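Visit report: Drirkex open day, Avitz site
Posted Jan 22, 2019

The purpose of the visit was to collect figures for next year's equipment plan. We need to decide whether to buy hand-held grippers for recording manual tasks, hire them, or pay an outside firm for finished recordings. Drirkex opens its Avitz site to prospective buyers twice a year and the next date after this one is in October, which would have missed our budget round.

Arrival and layout

The site is a single-storey unit behind the freight yard. Parking is poor. Visitors sign in at the side door, not at the front, and the directions sent out beforehand do not mention this. The morning was given over to a talk on pricing, followed by a walk through the stores and the repair bench. The afternoon dealt with recording work done in ordinary homes.

Purchase and hire

Prices below are per pair, before tax, as quoted on the day.

Purchase, standard pair: 3,300
Hire, per month: 370
Deposit on hire: 500, returned at the end if the jaws and sensor housing are undamaged

On those figures hire costs less than purchase up to the eighth month and more from the ninth, leaving the deposit aside. Our own plan runs for eleven months. Purchase is therefore cheaper on paper, but the quoted price does not include spare finger pads, a carrying case or any repair after the first year. Drirkex would not put a price on a repair contract without knowing the hours of use. We have asked for one in writing for a single-shift pattern.

Hire includes swaps for faulty units, sent by courier. The swap unit is dispatched once the faulty one has been booked in, so a gap of several days should be allowed for. A third unit held as a spare would close the gap and should go into the budget as a separate line.

Stores and repair bench

The repair bench was the most useful stop. Finger pads are treated as a consumable. They are changed when the ridges have worn flat, and staff keep a worn pad on the bench for comparison. Jaw linkages are stripped and checked at every return. The screws at the pivots are a common size and we could do this check ourselves with the tools we already hold.

Storage takes more room than expected. Each pair has its own shelf space and charging point, and the shelves are deep. Our present cupboard would hold two pairs at most. Shelving is not in the draft budget and needs to be added.

Software was covered briefly. Recordings are checked with a package called Seo, licensed by the seat. The licence fee was not given. Sterkora, which supplies finished recordings, had a table in the same room and quoted a minimum order of 1,000 clips. That is more than we need for the first phase, and they were not willing to split the order across two budget years.

Recording in homes

The tasks in this part were small ones: sorting, picking up and putting down light household items on soft surfaces. Planning for this is mostly a matter of props and time. Bracelets, hair ties and charms cost very little, but they have to be laid out again between recordings, and the operator's hours are the larger cost. A bedspread also behaves differently from a bench top. It folds and shifts, and small items settle into it, so more time per task should be allowed than for work on a hard surface.

Trays are worth buying in more than one size. A raised rim keeps small items together but the jaws have to come in over it, and a narrow finger is needed to take hold of something like a star charm.
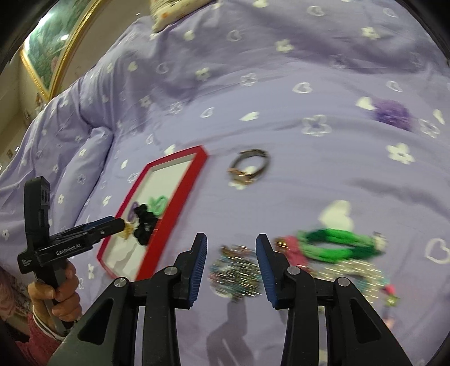

Points for the budget

Use purchase as the base case and keep hire as the fallback if the repair contract comes back too high. Add lines for a spare unit, finger pads, shelving, charging points and props. Leave the Seo licence open until a fee has been supplied. Drop Sterkora from the first phase.

Travel to Avitz was claimed under the existing training budget. The price list and the hire terms are in the shared equipment folder.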